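テラコッタタイル床の掃き掃除 設置と使い方の手引き
第3章 ほうき・ちりとり・バケツ

2024年5月25日　文:ヘルミーネ・グラブナー
読了時間:8分

3.1 はじめる前に

この章では、素焼き色の角タイルを張った床を、長柄のほうきと柄付きのちりとりで掃く手順を扱います。対象は台所、洗面所、廊下など、出入口で床が区切られている場所です。

先に断っておくと、Plavolikのほうきの袋には「ひと掃きで目地まで」と書いてありますが、私は信じていません。うちの目地は細いほうで、それでもひと掃きで済んだためしがない。三度は往復するつもりで読んでください。Tetudentの床用スプレーについても同様で、掃く前に吹くと砂が目地に貼りつくだけでした。本章では使いません。

3.2 用意するもの

・長柄のほうき(樹脂の穂のもの)
・柄の付いたちりとり
・バケツ 1個
・乾いた布 1枚

「タイル専用」と銘打ったほうきは、普通の樹脂ほうきと並べて掃いてみても差がわかりませんでした。手持ちがあるなら買い足さなくてよいと思います。穂先が開ききって、押しても戻らないものだけは替えてください。

注記:柄の長さは、立ったときに端が胸のあたりに来るものを選びます。伸縮式は便利だと言われますが、2か月で継ぎ目がゆるみました。固定の柄をすすめます。

3.3 バケツの位置を決める

1. 掃き終わりの場所を先に決めます。たいていは出入口です。
2. バケツを出入口のすぐ内側に立てて置きます。扉があるなら、動く範囲から外します。
3. バケツから壁までは20センチ以上あけます。詰めすぎると、裏に回ったごみをほうきで出せません。
4. 縁に手をかけて軽く揺らし、がたつかないか確かめます。がたつくときはタイル一枚分ずらします。

ごみは袋に直接落とせばいい、という意見もあります。試しましたが、袋の口が閉じてきて片手では無理でした。バケツに軍配を上げます。

注意:水の入ったバケツと兼用しないでください。湿ったちりとりには細かい砂が残り、次に掃いた場所へ戻ってきます。

3.4 掃く

1. 部屋の奥から出入口へ向かって掃きます。
2. 穂先は床に寝かせず、軽く立てます。力を入れると穂が跳ねて、砂が飛びます。
3. 目地に沿って縦に一度、横に一度動かします。斜めに掃くと速いのは確かですが、角に残ります。
4. 壁ぎわは、穂の端だけを当てて手前に引きます。
5. 出入口の両脇は最後にします。

出入口の脇を小さな角タイルで仕上げてある家では、この5番がいちばん面倒です。目地が格子状に細かく走っているので、床との境に砂がたまりやすい。カタログには「汚れが目立ちにくい」とあるでしょうが、目立たないのと無いのとは別の話です。

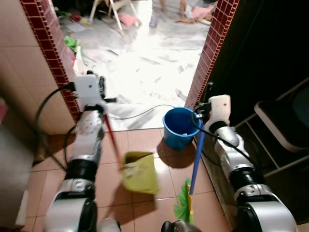 境目の砂は、ほうきを縦に持ちかえて、上から下へ二、三度払います。それでも残る分は乾いた布の角でつまみ出すほうが早く、歯ブラシを持ち出すほどではありません。歯ブラシで目地をこするという方法は、うちでは砂を奥へ押し込む結果になりました。

3.5 ちりとりで受ける

1. ちりとりの口を床にぴったりつけます。柄を高く持つと口が浮くので、手首を下げます。
2. ほうきは短く、手前へ寄せるように動かします。
3. 一度受けたら、ちりとりを5センチほど後ろへ引き、残った線状の砂をもう一度受けます。
4. 線が消えないときは、向きを変えて横から受けます。三度やって消えなければ布で拭き取ります。
5. ちりとりを水平に保ったままバケツの上まで運び、縁に当てずに傾けます。

注意:縁にちりとりを打ちつけて払う人が多いのですが、樹脂の縁が欠けますし、軽いほこりは舞い上がって床に戻ります。バケツの中へ下げてから傾けてください。

注記:縁にゴムの付いたちりとりなら隙間ができない、とCaronの説明書は言い切っています。平らな床ならそうかもしれません。目地のある床では目地の分だけ必ず下をくぐります。

3.6 片づけ

1. バケツの中身を捨て、乾いた布で内側を拭きます。
2. ほうきは穂を下にして立てず、掛けてしまいます。下にして置くと一方向に癖がつきます。
3. ちりとりも柄を上にして掛けます。

フックは耐荷重の大きいものでなくて構いません。うちでは80円のもので間に合っています。Clumdaleの壁掛けホルダーは516円しましたが、太い柄が入りませんでした。買う前に柄を測ってください。

頻度は各自で決めるものだと思います。「毎日掃けば楽になる」という助言はよく聞きますが、毎日やる手間のほうは勘定に入っていないようです。裸足で歩いてざらつきを感じたら掃く、うちはそれでやっています。

コメント(3件)

Mizanur Sultana
歯ブラシの件、同感です。ただ、ほうきを縦に持ちかえるのは肩がつらい。柄の短い手ぼうきではだめですか。

ヘルミーネ・グラブナー
手ぼうきでも構いません。しゃがむのが苦でなければ、そのほうが楽でしょう。

台所の床
伸縮式の柄、うちは去年の7月に買ってまだゆるんでいません。物によるのでは?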